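About Zatent

Zatent is an independent testing group that studies whether machines can take on the ordinary work of homes and workshops. It was founded by Beatrice Bakilana, who remains its director, and its main laboratory is at Kimaro House.

Our work begins with chores that most adults can manage after a short demonstration: folding towels, loading a dishwasher, sorting screws, taking parts out of a desktop computer. Each chore is attempted 100 times under the same written rules. Every attempt is recorded, including those that are stopped early.

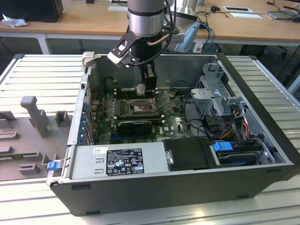
Results vary a good deal from one chore to the next. Lifting a rigid part from a known position is now within reach of many systems. Cables, catches and soft materials remain difficult, and a person is still quicker at most of the work we test. We do not yet consider any system we have assessed ready to be left alone in a home.

Our test rules, known as Siner, are open to schools and manufacturers without charge. The Trikis archive, opened to members in July, holds 1,000 recorded attempts — failures as well as successes — and a further 400 are being prepared for release.

Zatent does not sell equipment and accepts no payment for a favourable report.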